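Leave the Bed Messy

I have come around to a view that would have annoyed me a year ago: the best place to gather examples for a learning system is a bed with too much stuff on it.

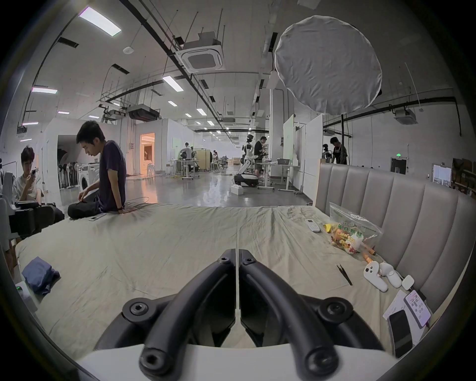 Saskia Te Moana disagrees, and she wrote to tell me so. Her view is that clutter teaches a policy to be confused, and that 2,000 clean demonstrations on a bare surface will beat twice as many messy ones. Start simple, she says, and earn the mess later.

I love that argument, and I held it myself until Cullham. We had 3,890 tidy episodes by February, one object each, well lit, and the model we trained on them was a delight until someone left a second phone beside the first. Then it dithered. It had never had to choose!

So we recorded 232 more with a hand-held gripper, on soft sheets, with remotes and snack bags and cables wherever people had dropped them. A wrinkled sheet is a wonderful teacher - it tilts a flat thing just enough that you have to change your approach, and you do it without thinking, and the recording keeps it. The dithering mostly went away. I grinned for a week.

Saskia is right about one thing. Messy data is harder to check, and we threw out 8 episodes where even the person holding the tool couldn't say what they had been reaching for. I'd still take that trade. People's homes aren't going to be tidied before the robot comes in, and I'd like us to stop tidying before we press record. Bring the socks, too. We don't have nearly enough socks.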